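Análise: kit de garra manual Brandes Cerano

Bancada partilhada, montagem e três semanas de uso

O Cerano chega numa caixa única, com o corpo em peças, dois dedos flexíveis, parafusos M3 e um saco de espaçadores sem etiqueta. Comprámos a versão sem câmara por 598 euros, através da Pravgate. O manual existe em PDF e a revisão que recebemos ainda refere um suporte que já não vem no kit.

A montagem levou uma tarde. O único passo delicado é o alinhamento das guias lineares: com os parafusos apertados a fundo antes de fechar a caixa, o curso prende a meio. Convém deixá-los meia volta soltos, fechar, abrir e fechar a garra algumas vezes e só depois apertar. O gatilho tem uma folga perceptível no início do curso, que não conseguimos eliminar com os espaçadores fornecidos.

O corpo pesa uns 300 gramas sem câmara. Com câmara e bateria, o centro de massa sobe e o pulso ressente-se ao fim de meia hora. A pega podia ser mais curta e mais inclinada.

Os dedos são a melhor parte. Cedem o suficiente para pegar em conectores e caixas pequenas sem os marcar, e ao fim de 1000 ciclos não notámos fissuras na base. A troca exige uma chave Allen e paciência — o segundo parafuso fica atrás da guia.

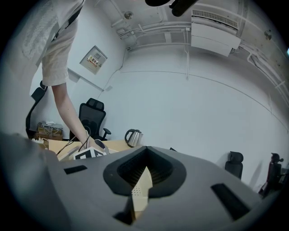 Stirkthorpe escreveu nos comentários que a folga do gatilho desaparece com uma mola mais rígida, mas que o fecho passa a exigir mais força e que, para sessões longas, prefere deixar a original.

Experimentámos a troca e confirmamos as duas coisas. Voltámos à mola de origem.

A favor: dedos, tolerâncias das peças impressas, peças avulsas disponíveis. Contra: manual desactualizado, folga no gatilho, pega. Para quem já tem câmara e quer recolher demonstrações na própria bancada, o preço é aceitável. Quem precisa de repetibilidade na abertura deve contar com uma calibração no início de cada sessão.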